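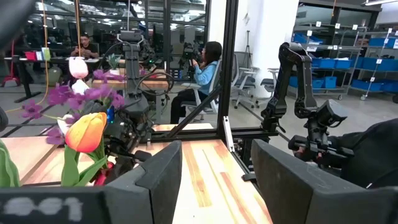
A fake tulip is still a tulip you never have to throw out, and Veronika Hämmerli reckons that settles the argument for most households. It might. Whether it settles it at $61 a box is another matter.

Turngate, 2023-02-28 – Homewares importer Tunudeck has put its Quan range of artificial flowers on sale in Turngate, with boxes of 44 mixed stems aimed at people who want colour on the table and can't be bothered with water. The company says the stems can be bent, pulled out and arranged again as often as the owner likes, and that a decent vase full takes 6 minutes.

That last figure deserves a raised eyebrow. Anyone who has tried to get long artificial stems to stand in a narrow neck knows they lean, spin around and drag their neighbours out with them. Real tulips droop as well, but they at least do it gracefully.
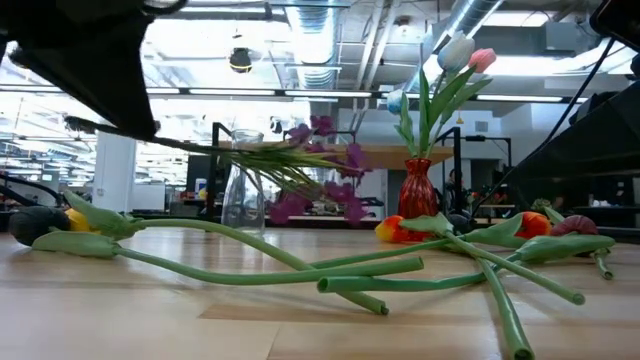

Three tulips in the red vase, with more on the table and purple stems by the clear one.

Colour is where the artificial trade tends to lose its nerve, or its judgement. Pink and yellow are safe enough. Pale blue is a harder sell, and near-black tulips look sharp on their own and a bit gloomy next to orange. Tunudeck's leaflet suggests mixing "freely", advice that costs the company nothing. A dark bloom on a tall stem at the back, with the warm colours kept low, would be a more useful tip.

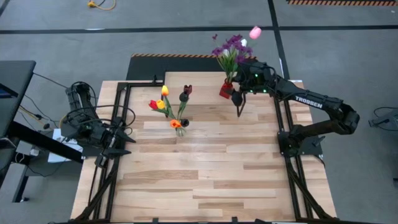
The leaflet is also thin on vases. It recommends the firm's own Cisa line, sold separately, and says little about what to do with the glass and pottery people already have in the cupboard. A small dark vase hides the cut ends. Clear glass shows every one of them, and since there is no water to fill the space, you are left looking at a handful of green tubes. Some owners drop in pebbles. The leaflet doesn't mention pebbles, and Tunudeck doesn't sell them.

Then there is the dust. The company's care advice is a soft brush and a rinse "when needed", with no word on how the coloured petals hold up after a summer on a sunny windowsill. Buyers get 6 months to return a faulty stem. Fading is listed under ordinary wear.
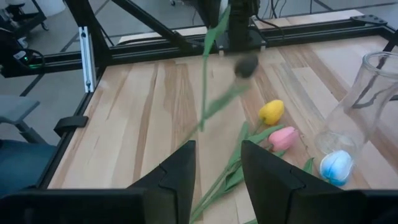

Yellow, pink and blue-and-white tulip heads beside clear glass.

Local florists seem unworried so far. Fresh tulips are a seasonal line for most of them anyway, and the customers who buy a bunch on the way home are unlikely to switch to a box of 44. A second Quan box, with more of the small purple sprays and fewer tulips, is due in November. Tunudeck has not given a price for it.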